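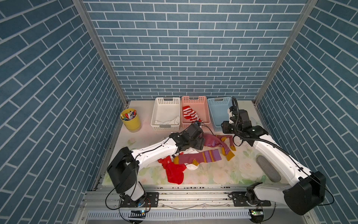
White, pink, blue: three baskets and a pile of socks.

Sock sorting, the Rustby way

Gallery 5 in our laundry series. Sorting socks has never needed flowers, but the roses stay. So does the yellow pot of markers – socks take up enough of life without having to share a table with nothing else.

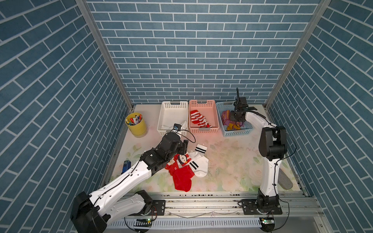

Photo: Stevell / Zakaria

Stripes in the pink basket, and in the blue one a bundle of pink, purple, yellow and orange. The white basket has a white sock hanging over its front – very nearly put away, by my standards.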